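Local Government and Public Appointments
Handout 4: How a regional council fills its senior posts

Please read this before the seminar. The reading from last week (the charter of Rurkau region, chapters two and three) is still needed, so bring your copy.

1. Two kinds of posts

In Rurkau, as in many regions with an elected council, the people who work at the top belong to two groups. The first group is political. The head of the region chooses them, and they leave when the head leaves. The second group is the permanent service. They come by open competition and they stay after an election.

The chief of office is a difficult case. The charter puts this post in the political group, but the duties written in article 19 are mostly administrative: to prepare the agenda, to sign for documents, to answer letters from the districts. Students often mix this post with the secretary to the region, who is permanent.

2. The steps of an appointment

For a political post the head of the region sends a letter to the council. The council has 90 days to object. If it says nothing, the appointment stands. Please note that the person may begin work already on the day of the letter - the council does not "confirm", it only can refuse.

For a permanent post the vacancy must be published in all districts, also in the small ones such as Brirnoder. A panel makes a short list, and the head must choose from this list.

3. The Brirnoder case

Brirnoder has over 200 public employees and one district manager. In May the manager's post became vacant and the head of the region filled it by letter, as if it was political. The district assembly protested. Its argument was simple: the manager controls the budget of the district, so the post is permanent under article 19.

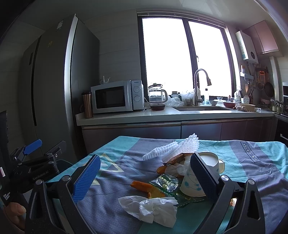
The region answered that the manager also speaks for the head in the district, and a person who speaks for the head must have the head's trust. Both arguments have support in the charter. When you read the two letters, mark every place where "trust" is used and ask which duty it is connected with.

4. Terms to know

Acting appointment: a person holds the post for a limited time, with full powers.
Secondment: a person is lent from one office to another and keeps the old post.
Vacancy: the post exists in the budget but it has no holder.

5. For the seminar

Write one page on this: should the district manager be moved to the political group? Use at least one article of the charter. The two letters are in the course folder, pages 274 and following.

Deadline for the page: 28 Dec 2020, before noon. Late papers are read but they get no written comments.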